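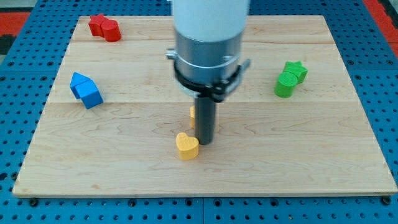
From: Beril Şimşekoğlu
To: cell-upkeep list
Subject: Re: Pusher rod touching the board after tool swap

Replying on the list so it ends up in the archive. The question came up in May as well and I never wrote it down properly.

> We swapped the rod on the Diklow cell yesterday and now it
> scrapes the board on the far side but clears it on the near
> side. Before the swap it was fine everywhere. I re-taught the
> working height at the center and it looks good there. Is the
> arm out of calibration, or do I need to shim the bracket? I
> would like to avoid a full recalibration if I can, the last
> one took most of an afternoon.
>
> Also, the blocks tip over sometimes when the rod reaches them.
> Same speed as before.
>
> -- Marras

I don't think it's the arm. If the arm had lost calibration you would see it in the home position too, and you said in your other message that the home check passes. Leave the calibration alone for now.

The two things I would look at are the bracket and the board, in that order.

Bracket first. When it goes back on after a swap it is easy to tighten the clamp while the bracket is sitting slightly crooked on the collar. It feels solid but the rod is leaning. A small lean doesn't show by eye, and it doesn't matter much while the wrist stays at one angle. Once the wrist turns, the tip traces a small circle instead of staying put, and every position you taught is off by a bit.

To check it, bring the rod down near the center of the board, with a feeler gauge's worth of clearance, and mark the spot under the tip with a piece of tape. Turn the last joint half a turn with nothing else moving. If the tip walks off the mark, back the arm up, loosen the clamp, push the bracket up square against the collar and tighten it again a little at a time. Repeat until it stays on the mark. On our cell this took 3 tries the first time I did it.

Please take all the blocks off before you do this. I have bent one rod by coming down on a block and I'd like that to be the only one.

Now the board. Ours is a plain maple board lying on the perforated table, and I assume yours is still the one from the Trellden batch. They move with the weather. Lay a straightedge across it both ways and look for light. Then touch off at the corners as well as the center and write down the height at each one. If the readings run evenly from one side to the other, the board is sitting on something. Lift it and clean the table underneath, holes included. Chips and bits of foam collect there. If the middle is different from all the corners, the board has warped and you want a new one, or turn it over and see if the other side is better.

Re-teaching at the center only hides this. The height you saved is correct for one spot and wrong everywhere else, and that matches what you describe.

Don't shim the bracket. Gelport did that before the cell came to us and it took me a long time to find out why the numbers never agreed with the drawing. If you really need to shim something, shim the board and write on the underside what you put there.

About the tipping. The height of the rod matters more than the speed. If the tip is too high it catches a block near the top and knocks it over, and the tall narrow ones go first. The hearts and the house shapes are the worst when they stand on edge. Flat-sided pieces like the cubes give you less trouble. We run with the tip 2 mm off the board at its lowest point. Once your board is level you can probably go down to that everywhere without scraping, and I would expect most of the tipping to stop. If it doesn't, slow down only the last bit of the approach and leave the rest alone.

Look at the end of the rod too. It should be smooth and rounded. If the scraping has put a burr on it, it will grab the foam and pull at it. Fine sandpaper is enough to clean it up.

The order I would do it in:

1. Clear the board, check the clamp, do the half-turn test.
2. Clean under the board, straightedge, corner heights.
3. Re-teach the height, at the corners as well as the center.
4. Run slowly with a single block, then put the rest back.

The whole thing should fit in a morning. Send me the corner readings if they look odd. I'm at the bench until 3 most days and can compare them with ours.

Beril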